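The bench at Grultemwood, cable and all

2026-10-12

I said in July that I would write up the arm once it was bolted down, and it has been bolted down for a while now, so I had better get on with it.

For anyone who missed the earlier posts, Grultemwood is the shared workshop I belong to. Most of the floor goes to woodwork and bicycles, and there is one corner for electronics. Tainá Toledo and I have been putting an arm together in that corner with the aim of getting it to tidy a table of toy kitchen things. We chose toy food for price. You can buy a whole bag of it for less than a decent pair of side cutters, and if the fingers squash a strawberry you have lost very little.

The arm controller is a Sirkine board, second-hand, and the power supply is a Cander that I took out of an older project. The table came with mounting holes drilled in the top, which saved us a morning. I spent a good deal longer on the wrist. The first bracket I made was out by a degree or two and everything the arm did afterwards was slightly tilted, in a way that I kept blaming on the software. I made a second bracket, checked it on the surface plate, and the tilt went away. 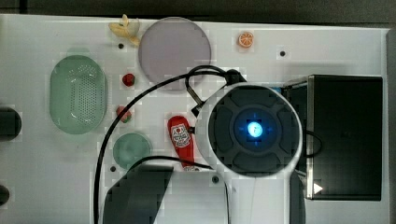

After the bracket came the cable. The run up to the wrist has to be long enough to let the joint turn all the way in both directions, and if it is long enough for that then it is too long for everything else. I tried clipping it along the arm with spiral wrap. This was neat for a day and then the wrap crept down and bunched at the elbow. I tried a spring-loaded reel, but the pull was strong enough to shift the resting position of the wrist. In the end I went back to a free loop with one tie near the connector. It swings about and it is ugly, but the connector no longer takes any strain. If I were starting again I would buy an arm with the wiring inside and put up with the cost.

Tainá did the gripper side. We began with the fingers that came in the kit, which are fine for blocks and poor for anything round. She printed several sets with different angles at the tip. The ones that worked best had a flat face and a shallow slope, and they are quick to print – 34 minutes a pair on the workshop machine. Rubber on the inside of the fingers helped with the bottle and made the thin plates worse, as the rubber caught on the rim and dragged the plate along. We have left it off for the time being.

Cloth is a separate problem. A cup is in the same shape after you let go of it, and a cloth isn't. We wrote a very simple routine that goes to the nearest fold, closes, lifts a little and moves sideways. I had low expectations of it and they were met.
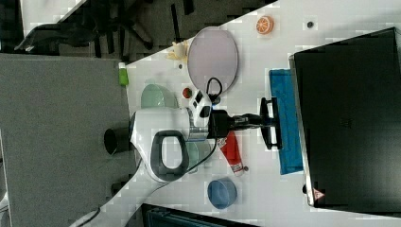 Fingers at the blue cloth, with the oval plate and the orange slice further up the table.

The camera position took three goes. A low view from one side was no good for flat things such as plates, which showed up as a thin line. A view from directly overhead is much better for finding objects, though it gives you little idea of height, and we had the fingers come down too hard on the table more than once. We now use the overhead view to decide where to go and the motor current to decide when to stop. It is slow. I don't mind slow.

Calibration is done with a printed grid taped to the table. I used to do it once a week and have changed to doing it every session, as people lean on the table. The whole thing takes a few minutes. The script moves the arm to each point, I nudge it until the tip is on the cross, and it saves the offsets. The old version of the script threw away everything if you mistyped one entry – I have fixed that.

We keep the objects in no special order. At first I laid them out to a plan with pencil marks, and the arm did well, and then I moved two of them by a hand's width and it did badly. Since then whoever is on the bench puts things down anywhere and writes the layout number in the log. The log stands at 1,167 attempts. It has a column for what was picked, a column for where it went and a column for remarks, most of which say "slipped".

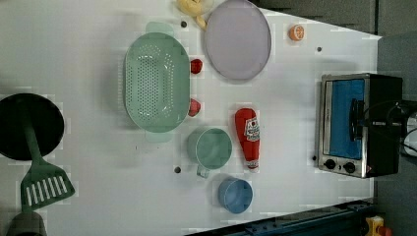
Janaína Vieira commented under the last post that I should stop recording only pass or fail. Her view is that a pick which lifts and then drops is a different fault from one that never closes on the object, and if both go down as a fail you will spend your time fixing the wrong one. She also asked how many tries it takes before I change the finger angle, and said that anything under fifty tells you very little.

She is right about the log and I have added a column. On the second point, I had been changing things after ten or so tries, which was impatience. The current fingers have had 81 on the ketchup bottle alone and I have left them as they are. With the new column filled in, most of the trouble with the bottle is in the lift. It closes well enough, then the heavy end swings round. Gripping closer to the base should sort it out, so the next change is in the planner and the fingers can stay put.

Colour has been less bother than I thought it would be. Pale things on a white table are the weak spot, and green bowls get muddled with other green items when the lights at the far end of the workshop are off. I have put a lamp on an Aubert clamp stand above the bench and that helped a bit. A darker table top would help more, but the table isn't ours to paint.
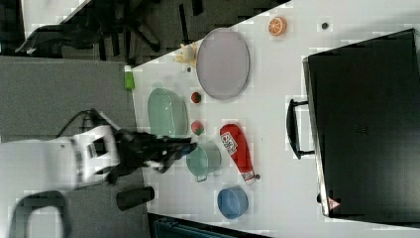

Gripper beside the teal pot, ketchup bottle and blue bowl close by.

Still to do: a proper cover for the control box, a longer lead for the stop button, and a rewrite of the part that decides which object to go for first. At the moment it takes the nearest, and it will go for the nearest again and again even when it has failed on it three times running. Tainá wants it to give up after two tries and move on to something else. I will try that next and put the code up with the bracket drawings when it runs without me standing over it.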